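Bench notebook, Plaravstead shop, April
House rules for working at the arm table, second pass

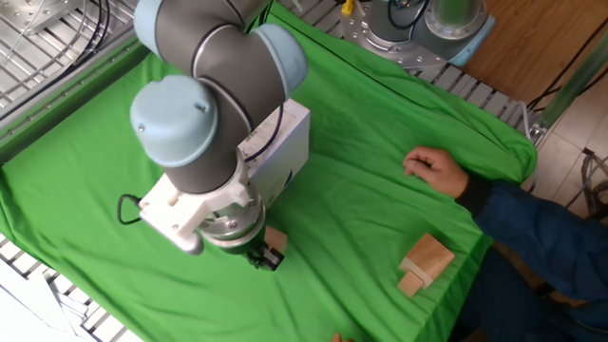
I promised the folks over at Flermont I would write our rules down properly this time, so I'm taking the slow part of the afternoon to do it, with coffee, and I hope whoever reads this will forgive me for rambling a bit (I always do!).

First one, and the one I care about most: before anybody reaches onto the cloth, the person on the pendant says "hold" out loud and waits to hear it back. A nod doesn't count. I know it feels silly when it's just two of us in the room, but please keep doing it.

Blocks get set down by hand only while the arm is on hold, and hands come back to the edge of the table before anyone says "go." When people are near, the speed limit stays at up to 259 mm/s. Bainbridge runs theirs faster and that's their business, but I'd like us to stay where we are until the stop test has been repeated with the new fingers on.

Sleeves: snug at the wrist, please, and no lanyards or dangling badges. Same goes for cables, which should be tied back before power-up, and if you find a loop you don't like the look of, tape it and write it in here so the next person knows.

The Olance checklist still has the old wording in step 2, where it says "clear area." I'd love for that to say which area, and who looks. I've penciled in a version and would be glad of comments in the margin.

Log count was 3105 when I sat down, with 133 still needing a second reader. If you have a spare half hour, take a handful and initial them.

Still to do: fresh label for the stop button, and ask Flermont how they word their handover.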